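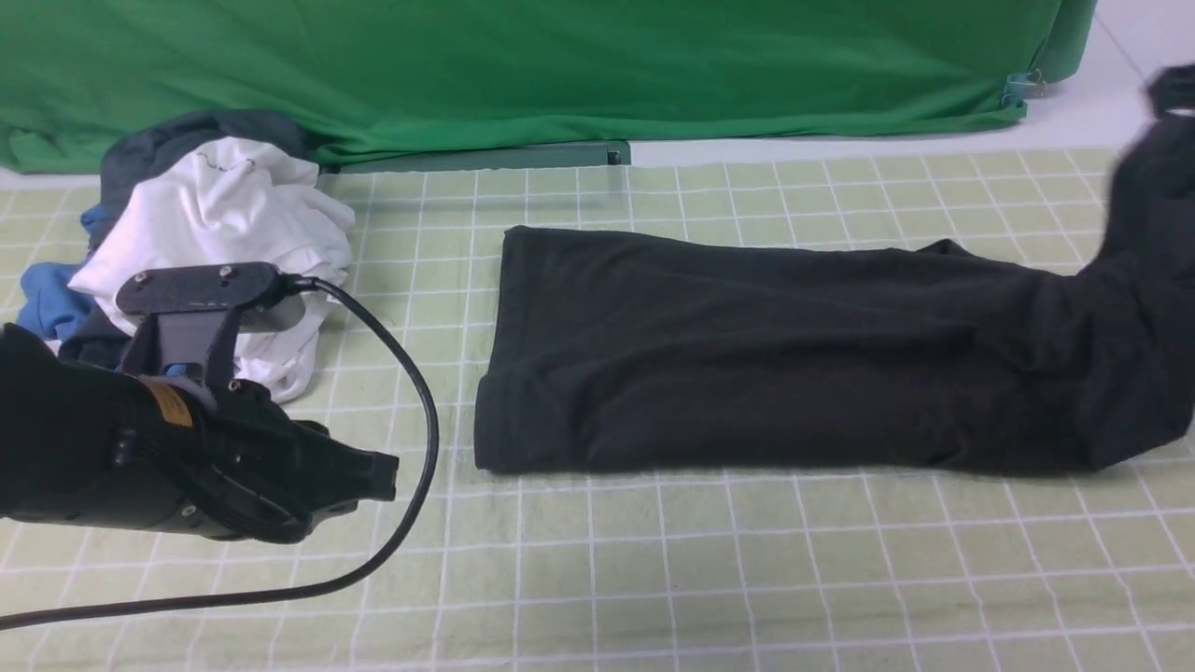 **Monancombe, January** – Prothero, the clothing repair and reuse workshop on the ground floor of the old Ivach building, is opening its folding table to everyone this month! The new sessions are called Flat First, and they are all about the part of laundry most of us rush through: getting a garment smooth, squared up and ready for the shelf.

Each session lasts 60 minutes and has room for 12 people. You'll work on a pale green surface marked with a light grid, and those lines make it surprisingly easy to see when a hem has wandered or one side is longer than the other.

We start with dark clothes, the ones people tell us they like least. Folds and seams are hard to pick out in black fabric, so we teach you to find the edges with your hands first, then smooth from the middle outward (slowly, and with the heel of the hand).

"I had folded trousers the same wrong way for 18 years," says Llinos Vaughan, who planned the sessions with Cirilo Serrano. "Cirilo laid a pair on the grid, moved one corner, and I saw it right away. I went home and redid the whole drawer."

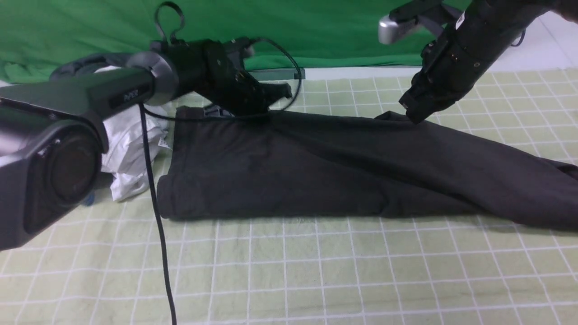

From there the group moves on to long sleeves, bulky waistbands and the question that gets the liveliest debate at our table: thirds or halves? We teach both, and you are welcome to argue for your favorite.

Bring 2 items from home, clean and dry, and make one of them something that never stays folded. We love those! Sessions are free, and children can come along with an adult.

To save a place, stop by the Prothero front desk and ask for Huw Foulkes. Afternoon sessions start at 2 p.m.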